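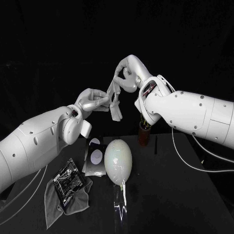 HOME & LAUNDRY | Interviews

Getting the twist out

Pale cloth shows every crease, says the woman who runs the linen room at Sanwood, a guest house with 16 bedrooms on the edge of Prallville. She has been folding other people's sheets, napkins and tea towels for 11 years, and she asked us not to print her name as her sister runs the laundry down the road.

We met her in August at 4 in the afternoon, when the second lot of washing had come back upstairs. She kept working while we talked.

"Everyone starts folding too soon," she said. "They pick a thing up and it's twisted like a rope, and they fold the rope. You have to get the twist out first."

Her method is plain enough. She takes the cloth near both ends and lets the middle hang. If it is still wound round itself, she holds one hand higher than the other until the loose parts drop. Then she works along the edge to find the corners.

"Narrow pieces are the worst. Table runners, sashes, apron ties. A sheet has some weight to it and it wants to hang flat. A strip will just sit there in a knot."

She is particular about the table as well. The one at Sanwood used to have a white top, and she had it covered with dark cloth in her second year. Light linen stands out against it, and she can spot a loose thread or a missed stain before the piece goes in the cupboard.

We asked about sprays and folding boards. She owns a board made by Trulletti, a present, and uses it for shirts. For napkins she finds it slower than her hands.

The busiest weekend she remembers was a wedding for the Fung family, with 42 runners to be ready by breakfast. They had all gone through the machine together, against her advice, and came out in one lump.

"I was there till past midnight pulling them apart. Now I tie them in fours before they go in, with a bit of tape, and it doesn't happen."

Does she fold like this at home?

"Towels, yes. The rest goes in the drawer however it comes."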